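A Lid That Stays Where You Put It
Speaker notes, Retno Manurung, Fitelholm product evening

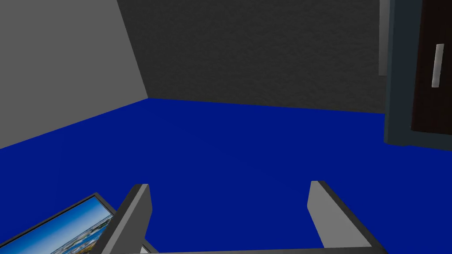 Sunetside, 2021-10-18

Good evening. Wait for the people at the back to sit down. Thank them for coming on a Monday.

I will speak for twenty minutes and then we can have questions. Please stop me if I speak too fast. I do this when I talk about lids.

My subject tonight is one kitchen product, the Rorer pot lid, and the small decisions inside it. I worked on it from the first drawing until the shops received it in January. Some of these decisions were mine, and two of them were wrong the first time. I will show you those also.

SLIDE 2. The problem

You are cooking rice or soup. You lift the lid to stir. Now you have a spoon in one hand and a hot, wet lid in the other hand. Where does the lid go?

Ask the room. Take two or three answers. Usual answers: in the sink, upside down on the counter, on top of the other pot.

In my mother's kitchen it went on a folded towel. The towel was always wet in the middle and she changed it twice a day. I still think the towel is a good solution and I want to say this before I try to sell you a different one.

SLIDE 3. What we looked at

We visited home kitchens in Sunetside and watched people cook dinner. We did not ask them what they want from a lid, because people are polite and they will invent something. We only watched the hands.

What I wrote in my notebook:
Most cooks put the lid down on the same side as the hand that lifts it.
Many cooks tip the lid over the pot first, to let the water run back. Some shake it.
Almost everyone touches the metal rim by mistake at least once.
A lid that lies upside down on its knob will roll. The cook then looks at the lid and not at the pot.

The third point became more important to us later than we expected.

SLIDE 4. The standing lid

The Rorer lid has a wide handle with one flat side. You turn your wrist and set the lid on its edge, and the flat side of the handle makes the second point of contact. So it stands.

Demonstrate with the sample. Use the medium one. The small one is from the old mold and leans.

There are other standing lids in the shops and I do not claim that we had the idea first. Our work was in the drip channel. When the lid stands up, the water runs down the inside and collects in a shallow channel at the lowest part of the rim. When you put the lid back on the pot, the water returns to the food. The counter stays mostly dry. I say mostly. If you have a very big boil, there will be some drops.

SLIDE 5. First mistake, the handle

The first handle was hollow, for lightness. It felt cheap in the hand. We gave it to a cook at Chow, the noodle restaurant by the station, and she returned it after one lunch service. She said it felt like a toy telephone. I was a little offended, and then I picked it up again and I understood her.

The second handle is solid nylon and weighs 43 grams. It is not much, but the hand notices it. It also moves the balance, and the lid stands better on a counter that is not level.

SLIDE 6. Second mistake, the color

We made a dark gray handle because gray goes with every pot. On a dark counter, in the evening, people could not see which side was flat. They put the lid down on the round side and it fell over. We had tested everything on a white table in a bright room.

Now the flat side has a stripe of orange. I wanted a raised line only, so that you could find it by touch. My colleagues wanted only the stripe. We made both, and I admit that the stripe does more of the work.

SLIDE 7. Heat and washing

Handle is safe to 200 degrees Celsius. Please say Celsius clearly, last time there was confusion.
Lid is stainless steel with a glass window.
Dishwasher is fine. Put it on the lower rack, standing up, with the channel down. If the channel faces up you will find dirty water in it.
The screw can be tightened with a coin. Do this when the handle starts to turn, usually after some months.

SLIDE 8. Numbers

The first production was 700 pieces and we sold them through Fitelholm only. By the end of September we had sold 2,449 in three sizes. For a big company this is a quiet morning. For us it paid for the new mold.

We receive the most letters about the medium size. People want to know if it fits their old pot. The answer is to measure the inside of the rim, from metal to metal, and not the outside. I have written this sentence very many times.

SLIDE 9. What is next

A smaller lid for milk pans. The difficulty is that the handle is then almost as wide as the lid, and it looks like a hat. We are trying a handle that folds. I do not love it yet.

Pass the samples around now. Start on the left side.

If there is time: tell the story about the train and the box of handles.

Questions. Repeat each question into the microphone before answering. Price list is with Fitelholm at the side table.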